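Reading group on museum records and research consent

The faculty's ethnography reading group resumes on 4 November 2025 with a new topic: who should decide how old field recordings are described in a museum catalogue. Hidayah Wibisono will lead the first session in the Soltwood Building, room 7.

The starting point is the Luangrath collection, which holds interviews made in fishing households and deposited with very little paperwork. Many speakers are listed only as "informant". Some of their families have since asked for names to be added, and others want the tapes closed.

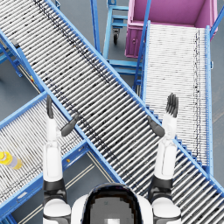 Yusri Govindasamy wrote after the July meeting that the group should hear from the families before it reads any more theory, and that a catalogue entry can be corrected in an afternoon once someone picks up the phone. Two family members have now agreed to join the second session.

Readings are short this term. The first is a chapter on consent forms and what they leave out. The second is a set of letters between the Nolterberg museum and a community council, with a copy of a parish register from 1697 that both sides cite.
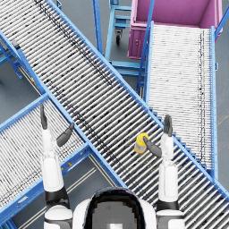
Please read the letters in order, as the later ones refer back to points settled early on. Printed copies are at the department office. The audio excerpts can be heard on campus only, under the terms of the deposit. 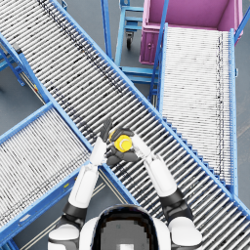 Humanoid robot at a roller conveyor, holding a small yellow object.

There are 6 sessions in all. Honours students may count attendance toward their methods unit, but they need to tell their supervisor first. Notes will go out to members by email and will leave out anything the families ask us to keep private. 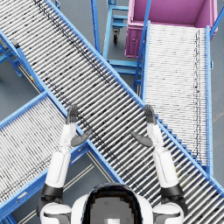
Roller conveyor with blue side rails, seen from overhead.

The Zeltgate travel fund will cover bus fares for visiting speakers. Claims go to the department office with the original ticket.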